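The small print that could save your neighbour's friendship

Boundary walls, shared drains, the right to wheel a bin down somebody else's path – this is the part of the law I love best, and I'd argue it touches more lives than any courtroom drama. Most of us will never stand in a dock. Nearly all of us will, at some point, lie awake wondering who owns the fence.

I spent much of February reading old property deeds from the terraces around Plokitz Lane, and I haven't enjoyed a month's work so much in years. One of them, 233 words long and written without a single full stop, gives the owner of the end house the right to "pass and repass with or without a barrow" through the yards of four others. It still counts! The people who live there now have bicycles in place of barrows, and the law is quite happy with that.

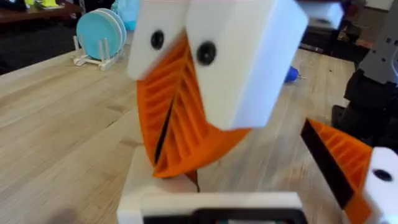 Orange ribbed fingers beneath white mounts, close to the tabletop.

A right like this is called an easement, and it belongs to the land. Sell the house and the right goes with it, whoever buys. That surprises people, particularly those who shook hands with the old owner years ago and thought the matter was settled. A handshake may well give you permission, but permission is a personal thing and can usually be taken back.

The firm of Billetti Isberg, which has had its office above the baker's for as long as I've lived in the town, runs a free drop-in on property questions, and I sat in on one with everybody's consent. What a joy it was. A couple arrived with a rolled-up plan as long as a hearthrug, ready to go to war over a strip of gravel 45 centimetres wide. They left half an hour later planning to knock next door with a cake. 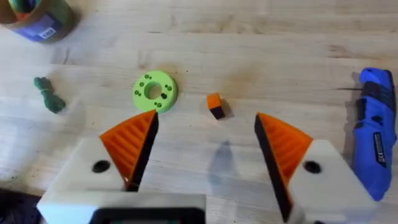
The trouble with plans, you see, is the thickness of the line. On many registered titles in England and Wales the red edging shows only the general position of a boundary, and at the usual scales the ink itself can cover a good stride of real ground. People measure it with a ruler, multiply up, and march into the garden with a ball of string. You can't find a fence post that way, however sharp your pencil.

Older deeds sometimes help. Look for little T marks drawn against a boundary, which often show who is meant to look after it (though they need to be read with the wording of the deed). Look, too, for phrases about keeping a wall "in good repair for ever". And please forget the one about always owning the fence on your left. There's no such rule, and I've heard it passed on with total confidence in three different counties.

Long use matters as well. If you have crossed a piece of land openly for 20 years, without force and without anyone's permission, you may have gained a right to carry on. Statements from old neighbours can be a great help, and so can dated family photographs. 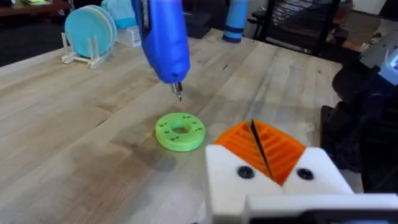

If talking has run dry, mediation is well worth a try before anyone pays a court fee. Coutinho House offers sessions in its upstairs rooms, with each side given 30 minutes to speak before the mediator asks anything at all. I find that wonderful. Half an hour is a long time to be listened to, and plenty of rows about hedges turn out to have begun with a party, or a parking space, or a parcel left out in the rain.

Whatever gets agreed, write it down. A short boundary agreement, signed by both sides with a clear plan attached, can be noted on the register so that the next owners know where they stand. Get a solicitor to look it over first, and check with your mortgage lender if any land is changing hands.

Then go and read your own deeds. Mine say I may keep pigs.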